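Notebook – canvass data, Zimimcombe council race
May 18, 2020

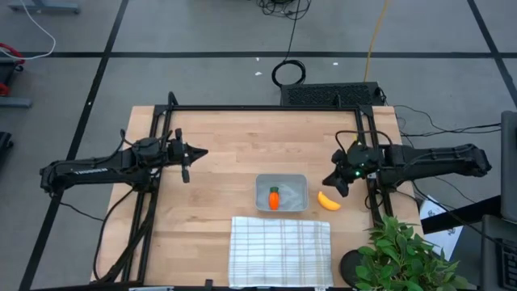 Left and right arms over the table, left gripper empty.

Went through the phone canvass sheets from the Dreltulo and Nallent wards this morning. Tavion Ambrose sent 400 records in two files. The second file has the party column shifted over, so every "undecided" landed under "will not vote." Fixed by hand and saved as a new copy. Old copy stays in the April folder, don't use it.

Turnout question: we changed the wording partway through. The early version asked "do you plan to vote," the later one "how will you vote – by mail or in person." Can't pool these. I split them and will report them separately, even though the Nallent half gets thin.

Seven records have no ward at all. Left them out of the ward tables, kept them in the total.

Bus route cuts come up in the comments far more than the rezoning does, mostly from Dreltulo. Candidates' leaflets are nearly all rezoning. Worth a paragraph in the draft.

Darko export still drops accents from surnames, so the match against the voter roll fails on those. Need the raw file from Tavion.

To do: rerun ward tables, code the comments again with a second reader, ask when the mail ballot deadline gets confirmed.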